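# The Marble Run That Ate My Living Room

I wasn't going to buy another marble run. We already had one, a hand-me-down that lost half its ramps under the couch, and my daughter had moved on to dinosaurs. Then my friend Liya Gidey brought over the Vasseur set in February and, well, dinosaurs were over by lunchtime!

The Vasseur comes with a fat booklet of towers, and we ignored it completely (sorry, Vasseur). My daughter went straight for the spiral funnel, which is the piece every kid in the building now asks for by name. She's four, and the clips are stiff enough that I still get called in to press the tall ones together. Her cousin, who is 12, put up a tower as high as the windowsill all by himself and then wouldn't let any of us touch it.

We tried the Sostik one too. It's cheaper and the colors are gorgeous, but the tracks wobble on carpet, so it lives on the kitchen floor now, right where I make coffee.

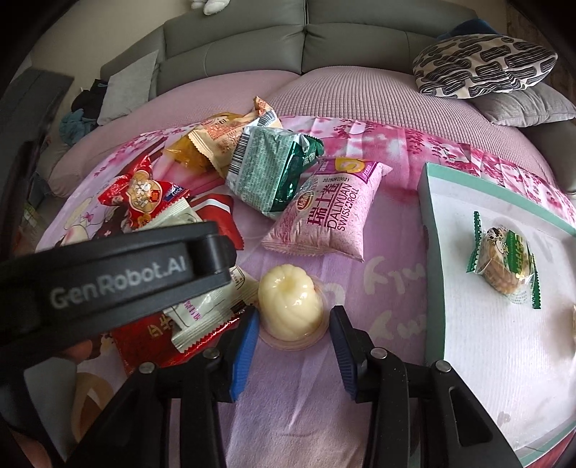 My one real gripe with the Vasseur is the box. It's a thin thing with a lid that gave up in the first week, and 20 marbles rolling around loose at 6 a.m. is a sound I know very well. Liya keeps hers in a zippered pencil case, and I've stolen the idea. If you have a baby in the house, wait a few years on this one, please. For everybody else, clear some floor and start with the funnel.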